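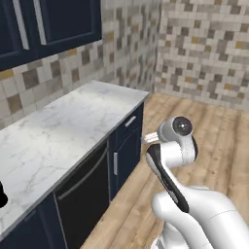

Ticket 759
Project: Kurneria kitchen arm (shared workshop build)
Category: Simulation / gripper contact
Priority: Normal
Status: Closed, with one item carried forward

Summary
The simulated arm releases small objects before the end of a lift when the Felter gripper model is used. The fault did not occur with the earlier gripper model. Members building the physical arm are asked not to copy the present grip settings to the workshop controller until this ticket has been read in full.

Environment
Simulator: Etinix, workshop installation
Scene: kitchen with island
Arm model: white arm, standard joint limits
Controller settings: as held in the shared project folder, Smits profile

Steps to reproduce
1. Load the kitchen scene and reset the arm to its rest position.
2. Place the small red object on the island worktop, towards the back.
3. Run the pick sequence at normal speed.
4. Observe the object during the lift.

Expected result
The object remains between the fingers until the release command is given.

Reported result
The object slips downwards and falls in 9 of 11 runs. In the remaining two it is held, but turns noticeably.

Log

Entry 1, Sunday, 10.15
Fault confirmed on the workshop computer. Joint positions at the point of contact agree with the planned path to within nearly 2 mm. The path planner has therefore been ruled out as the main cause.

Entry 2, 11.40
Friction value for the finger surfaces raised. The slip was slower but still present. The original value has been restored – a higher figure would not match the rubber pads ordered for the physical build.

Entry 3, 13.05
The Smits profile was found to close the fingers to a fixed width and then stop. The width had been measured for the earlier gripper, whose fingers were thicker. Closing width reduced and a holding force added. Sequence run again over the island.
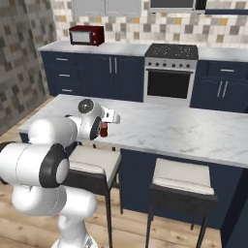

Gripper at the small red object, island worktop, pick test.

Entry 4, 14.30
Eleven further runs completed with the revised profile. No object was dropped. Slight turning was seen in two runs and is considered acceptable for the present stage.

Entry 5, 15.10
The revised profile has been saved under a new name. The former profile is retained for members who still use the earlier gripper and must not be overwritten.

Resolution
Closing width corrected and holding force enabled for the Felter gripper model.

Carried forward
The holding force has been tested in simulation only. It is to be checked on the bench at low power before the physical arm is permitted to lift anything made of glass. A separate ticket should be opened for that work, quoting this number.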